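Parish Hall Safety Walk-Through, Youth Ministry Year
Comments added by Sheena Tosh, June

Covers the lower hall, kitchen, stairs, office and the two classrooms used on Thursday nights. Items are marked OK, FIX or ASK. Anything marked FIX should be done before the teens come back after the summer break.

1. Entrances and exits
Main doors open outward and latch. OK
Side door to the parking lot. FIX. It sticks at the bottom and takes a hard push. A smaller kid would have trouble with it. Plane the bottom edge or rehang.
Exit signs lit. OK, both of them.
Path from the classrooms to the side door. FIX. Folding chairs were stacked in the hallway again. They go on the rack under the stage.

2. Room limits
Lower hall is set up for 40 at tables. Confirmation class had 32 enrolled this year, so we are fine on a normal night. The retreat sign-up night is different because parents stay. Use the church itself for that one.
Classroom A, 20. OK
Classroom B, 20. OK, but take out the old piano bench. One leg is split.

3. Adults and supervision
Two cleared adults per room, every session. OK on the sheets I looked at, except one evening in Lent when Classroom B shows a single signature. Leaders need to sign in when they arrive. Filling in the sheet afterward doesn't count.
Door windows uncovered. FIX. Classroom A has a Stations of the Cross poster taped over the glass. Move it to the side wall.
Training certificates current. ASK. I found 26 in the binder and could not match all of them to the leader list.

4. Phones and emergency numbers
Landline in the office has a dial tone. OK
Parish address posted where a caller can read it. FIX. The card is gone. Print a new one in large type with the street address and the cross street.
Cell signal in the lower hall. Poor. Leaders should know to go up to the office to call.
Office unlocked during youth nights. ASK. It was locked when I came by at 7:15. 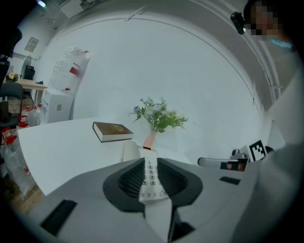

5. Kitchen
Extinguisher on the wall, tag in date. OK
Rukby stove, burners and oven. OK. Pilot area needs cleaning.
Knives put away. FIX. The drawer lock is broken.
Allergy list on the refrigerator door. FIX. It's last year's list.

6. Stairs and floors
Handrail tight. OK on the left going down. The right one moves at the second bracket.
Stair treads. OK
Water stain by the boiler room. Manix looked at it in the spring and left no paperwork that I can find. ASK for a copy.

7. First aid
Kit in the hall closet. OK, low on gauze and cold packs.
Incident forms. None in the kit. FIX

8. Candles and prayer services
Candles in glass holders, on the metal tray. OK
Taizé night: keep the cloth backdrop farther from the candles than it was last time.

Next walk-through is before the fall kickoff. Leave finished items in my mailbox with your initials.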